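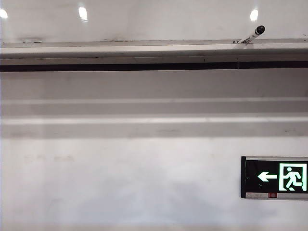
The Lumen perception group at Sandham has completed its November review of the depth and localization software used on our indoor mobile platforms. A summary follows in this thread. (1/8)

The review concerned plain walls. Stereo matching depends on surface texture, and a pale, evenly lit panel offers very little. Our previous release filled such areas by interpolation and reported them with the same confidence as measured depth. (2/8)

Glossy surfaces present a second difficulty. Reflections of ceiling lights shift as the viewpoint shifts, and the feature tracker had been treating them as fixed points. Lucero Correa has added a check that compares each bright patch against the estimated motion before it is admitted to the map. (3/8)

Long parallel edges, such as ledges and moldings, constrain position in one direction only. The planner now receives the full covariance from the localizer. Previously it received a single quality score, and drift along a wall could pass without a warning. (4/8)

Exit signs are now a supported landmark class. They are lit, high in contrast and mounted in fixed positions. The detector reads the pictogram and the arrow separately, so that a left-pointing sign is not matched to a right-pointing one elsewhere on the same floor. A sign that is only partly in view may be used for bearing, though not for range. (5/8)

Small objects remain an open issue. A marker pen on a ledge is a useful feature today and may be gone on Thursday. Aslı Ateş is leading work on a persistence score, under which a landmark gains weight only after repeated visits. Until that work is merged, small movable objects are excluded from the long-term map. (6/8)

The regression set now holds some 3000 still views, of which 500 are labeled as low texture. All labels were checked by a second reader. Replay runs through Walczak, our internal test tool, and a failed case blocks the merge - there is no manual override. (7/8)

Teams still using the Darkis configuration files should move to the new format before updating. The old confidence threshold is ignored by the new release and will produce a warning at startup. Questions about the change may be sent to the perception group through the usual internal channel. (8/8)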